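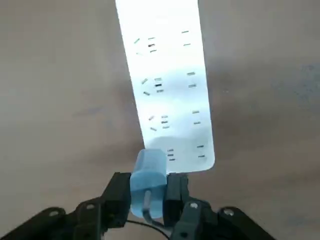 Firniro to sort and reuse office power strips

11 Feb 2020 – Firniro will collect used power strips from 4 Dallia offices, starting this month. Staff can hand in strips and loose plugs at the front desk.

Each strip is laid out on a table beside a clear plastic bin, with its cord coiled.
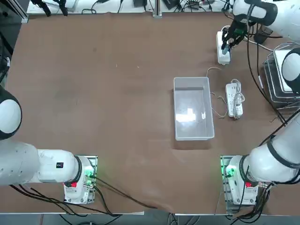

Strips that pass a safety check go back to the offices by August. Firniro expects to handle 900 of them. "Most need only a test and a label," said project lead Etelka Tóth.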